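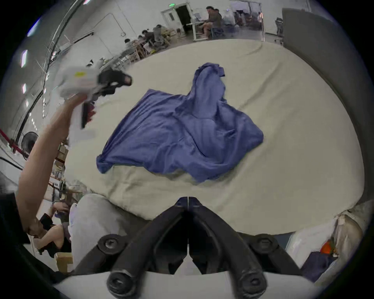

zdenka_k
Sorry Elba, but a bare table is fine. I've folded shirts on mine for years and a cloth just slides around when you pull a sleeve straight.

Elba Ojeda
Mine doesn't slide, I clip it underneath! I like a plain cream cloth because anything blue or dark shows up right away and I can find the cuffs. Sweatshirts are what get me though. They land in a heap and I can never tell which end is up.

pslkwan
Find the shoulders first, hold them up, let it drop flat. Don't start with the hem. 2 seconds per shirt once you get used to it, I swear.

zdenka_k
2 seconds, sure. And I'm the queen of Girkton.

Chih-ming T
ok maybe 45 for me lol. I did 62 tops for the Kendau clothing swap in July and my back was killing me by the end, so whatever cloth you use, get the table up to hip height. Mine's on bed risers now.

Elba Ojeda
Ooh, bed risers, stealing that. Do you iron the cloth? Mine has creases and it bugs me.

Chih-ming T
Nope, never.

pslkwan
I do, but only the middle part. Zdenka will laugh at me.

zdenka_k
Already laughing. Still team bare table, but I'll try the shoulder thing tonight.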